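10/06/2021

Second day with the Tendora kit. Yesterday was mostly unpacking and reading, so today was the first real work with it. Marites had the handle and I kept the notes.

The quote from Nakmont came in at $1,694 for the handheld gripper, the software license and 2 sets of spare fingers. Sizwe thinks that is fair. I think the license should be separate, and I wrote to Oratile Pretorius over there to ask. No answer by five.

Setup took 20 minutes with the printed guide. Step 3 has the wrong menu name, so I penciled the right one in. The trigger is stiff at the end of its travel and Marites had a sore thumb by lunch. Gerrit tried it and said it was fine, but he has big hands.

We did the open-and-close checks over the bare pale surface in the afternoon, before bringing any parts out.

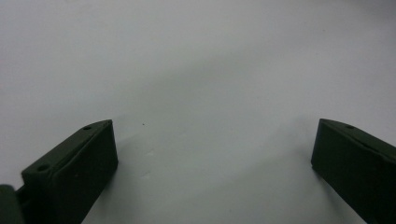
I want to know how the fingers come off before we sign anything. The guide gives half a page to it and the drawing is for an older model. Jessie Kerr used the Samutico one in September and said swapping fingers was the slow part of every shift. I need to call her and ask which screws she ended up using.

Tomorrow the small cartons, then the bags if there is time. Charge the battery tonight.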